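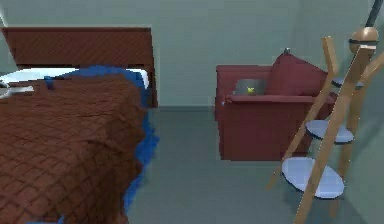

Home Docs Scenes Releases Contact
Search this site Go
3 min read

Pre-release check, Lornura planner, sim house. Filled in by me, Poul Snorradóttir, 11th February

1. Costmap inflation -- PASS, with a grumble. I bumped the radius before this run and wanted to see if the planner still believed in narrow spaces. The clear strip of floor between the bed and the red armchair is my favorite test for that, and it got a path every time (100 seeds, no refusals!). Replans stayed under 195 ms.

2. Thin obstacles -- FAIL. Those crossing legs on the stand with the round blue shelves get smoothed away in the voxel grid, so the shelves end up floating. Bashir has the ticket. Please don't close it until the legs show up in the collision map too.

3. Speed limit near soft stuff -- PASS. Bedding that hangs over the side is tagged soft now, and the cap kicks in.
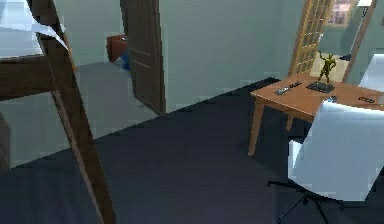 4. Segmentation and doors -- PARTIAL. Casport's new weights are a lot better on small things, I'm really happy with them! I went through the labels for the table and the remote came out right, and so did the little figurine on its black base. The door standing partly open is another story -- it got merged with the wall in 3 logs, and then the planner thinks there's no next room at all.

5. Emergency stop from the tooling panel -- PASS. Tick 620, stopped clean, log saved.

6. Swivel chair bases -- NOT RUN. Ekidham still owes us the mesh fix, so leave this one open until June if you have to.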